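De : Oisín Ó Riain
À : liste Fulia, jeux et jouets anciens
Date : 21 mai 2018
Objet : Re: [fulia] Jaunissement des plastiques blancs, que faire ?

Bonjour à toutes et à tous,

Je réponds à Clodagh avec un peu de retard, et je vous prie d'excuser mon français, que j'écris plus lentement que je ne le lis. Je cite son message pour ceux qui ne l'ont plus.

Clodagh Conneely a écrit :
> Bonjour la liste,
> J'ai récupéré en avril, dans une vente à Gavinport, un carton de jouets
> des années soixante-dix et quatre-vingt. Presque tout est en plastique
> blanc, ou plutôt le fut, car la plupart des pièces ont pris une couleur
> de beurre, et certaines d'un seul côté seulement.
> On m'a conseillé l'eau oxygénée au soleil. Une autre personne m'a dit
> que c'était le meilleur moyen de tout rendre cassant.
> Trois questions donc :
> - est-ce que le blanc retrouvé tient dans le temps ?
> - que faire des marquages noirs, peints ou collés ?
> - comment ranger ensuite pour que cela ne recommence pas ?
> Merci d'avance,
> Clodagh

Chère Clodagh,

Je ne suis pas chimiste. Je répare des jouets depuis longtemps et je note ce que je fais dans un cahier, c'est toute ma qualification. Ce qui suit vient de ce cahier, et je serais content d'être corrigé par les personnes plus savantes de la liste.

1. Avant toute chose, savoir quel plastique

L'ABS jaunit beaucoup, et c'est lui qui répond le mieux au traitement. Le polystyrène jaunit aussi, mais il devient cassant en vieillissant, et je ne le laisse jamais longtemps dans un bain. Le PVC souple est un cas à part : s'il colle aux doigts, ce sont les plastifiants qui sortent, et aucun blanchiment n'y fera quelque chose. Il faut l'isoler des autres pièces, car il peut marquer le polystyrène à son contact. J'ai perdu de cette façon un petit camion MacRitchie auquel je tenais, posé contre une poupée pendant un hiver. La trace était fondue dans la carrosserie.

Si vous avez un doute, regardez l'intérieur des pièces. Le dessous d'un capot ou l'intérieur d'une coque est presque toujours resté de la couleur d'origine, et cela vous donne votre point d'arrivée. Il ne faut pas chercher plus blanc que cela. Beaucoup de ces blancs étaient un peu gris ou un peu crème à la sortie de l'usine.

2. Le nettoyage simple

Je commence toujours par de l'eau tiède, une goutte de savon neutre et un pinceau souple. Environ une fois sur deux, ce que l'on prenait pour du jaunissement était de la fumée de tabac ou de la graisse de cuisine, et le travail s'arrête là. Pas d'alcool sur les parties peintes. Pas d'acétone, nulle part.

Démontez les vis et les axes en métal avant de mouiller. Sur les pièces à volant d'inertie, je bouche l'ouverture avec un peu de pâte adhésive.

3. Les marquages noirs

C'est à mon avis la vraie difficulté de votre carton. Un marquage imprimé au tampon résiste assez bien, un autocollant résiste mal, et une peinture ajoutée par un enfant résiste parfois mieux que tout le reste. J'essaie avec un coton-tige humide dans un endroit caché, sur une surface grande comme une lentille. Si le coton devient gris, je ne mets pas la pièce au bain. Je pose la crème au pinceau fin, seulement sur le blanc, en laissant un bord non traité le long du noir. Le bord se voit un peu au début. Je préfère cela à un marquage refait, que les collectionneurs reconnaissent tout de suite.

Les hélicoptères sont parmi les jouets où l'on rencontre souvent ce mélange de blanc et de noir. 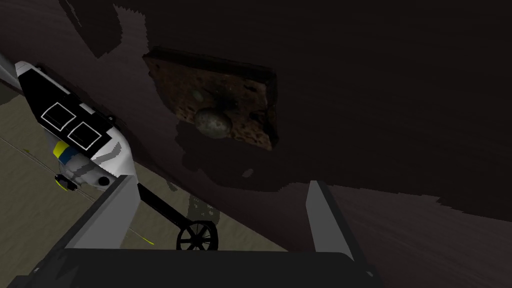

4. Le bain ou la crème

J'emploie la crème oxydante des coiffeurs, parce qu'elle reste en place. Gants et lunettes, toujours. J'enveloppe la pièce dans un film transparent sans bulles d'air, car chaque bulle laisse une auréole plus claire, et je l'expose à la lumière du jour, à l'ombre légère, jamais derrière une vitre en plein été. La chaleur déforme avant que la lumière ne blanchisse. Je tourne la pièce toutes les heures et je m'arrête un peu avant la teinte désirée.

Pour les petites pièces j'ai utilisé une lampe, dans un seau garni de papier d'aluminium. C'est plus régulier que le soleil de chez moi, qui n'est pas un soleil très sérieux.

5. Est-ce que cela tient ?

Je dois répondre oui et non. Dans mon cahier, la pièce numéro 986, une cabine de grue Prundholm, a été traitée en 2000 et rangée dans le noir. Elle est encore belle. Trois autres pièces du même lot, restées sur une étagère du salon, ont rejauni, et l'une d'elles plus fort qu'avant. Je n'ai pas d'explication certaine. Il est possible que je les aie mal rincées.

Quant au plastique devenu cassant, je l'ai constaté sur des pièces traitées plusieurs fois. Je ne traite donc plus qu'une fois, et si le résultat n'est pas parfait, je le laisse ainsi.

6. Le rangement

Papier de soie sans acide, boîte en carton neutre, une pièce de métal rouillée ne doit jamais toucher le plastique. Pas de papier bulle directement sur la surface pendant des années. Pas de grenier ni de cave. Une armoire dans une chambre peu chauffée convient très bien. Les élastiques doivent être retirés, même ceux qui paraissent encore bons.

Une dernière question pour vous, Clodagh : les pièces jaunies d'un seul côté, étaient-elles toutes couchées dans le même sens dans le carton ? Si oui, elles ont peut-être passé leur vie dans une vitrine, et l'autre face vous servira de référence pour la couleur. Pourriez-vous aussi nous dire si l'on trouve une marque en relief sous les coques ? Je cherche depuis longtemps des roues pour un tracteur Prundholm à l'échelle 1/100, et je suis prêt à échanger.

Avec mes salutations cordiales,

Oisín Ó Riain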